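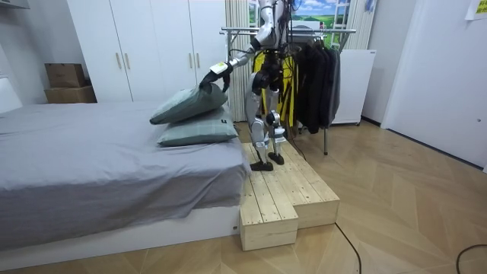
Mullance has asked for a second humanoid on next year's equipment plan, and this checklist covers the room it would share with the first. I went through it with Otis Kincaid on 13th September. The plank platform at the end of the bed gets its own line in the budget sheet, as the robot does its pillow work standing on it and the request only priced the robot. Comments are under each item. Anything marked HOLD has to be cleared before Hauke Wunderlich signs the order.

## 1. Platform

- [x] Front edge checked for splinters
- [x] Sections butt tight against each other
- [ ] Load rating on file. **HOLD**

Comment: Bare wood, stepped front. No rating on paper. Matheson quotes $640 for a rated replacement and $51 for edge strip. Buy both. If the second unit works the other side of the bed, double the platform figure.

## 2. Cables

- [ ] Floor cables covered or rerouted. **HOLD**
- [x] Arm cables clear of the hands
- [x] Spare cable set in stock

Comment: Black cable crosses the floor by the platform, on the side people walk in from. Clyde Achterberg wants an overhead drop from Jalter, $736 installed. Floor covers would be cheaper but they have to come up each time the bed is moved. I would go with the drop.

## 3. Hands and grip

- [x] Finger covers free of cuts
- [x] Both hands close evenly
- [ ] Spare hand budgeted

Comment: Hanger work takes both hands, one at each end of the wood, with the shirt hanging between them. With one hand out for repair the garment tasks stop. Put one spare in the plan at $2000. Nesrin Dağdelen has the part number.
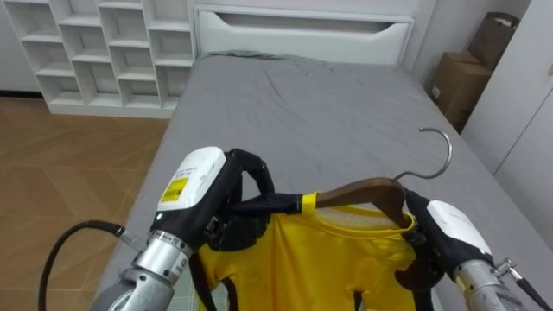 ## 4. Work pieces

- [x] Wooden hangers, smooth, no loose hooks
- [x] Pillows and cases
- [ ] Second gray sheet

Comment: Keep the pillowcases the same color when reordering. Brirkine is fine for the sheet. Charge it to supplies, not equipment.

## 5. Clearances

- [x] Door opens fully
- [x] Wardrobe doors open fully
- [ ] Clothes rack moved back. **HOLD**

Comment: The rack is right behind the robot when it reaches for the pillows. No purchase needed, but a second unit won't fit until the rack has a new spot.

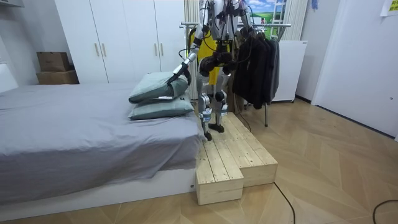 ## 6. Sign-off

- [x] Otis Kincaid, floor and furniture
- [ ] Clyde Achterberg, cabling
- [ ] Hauke Wunderlich, purchase

Comment: Three holds open. Recheck in June if the order slips past this budget. Send changes to Thaddeus Thibodeaux.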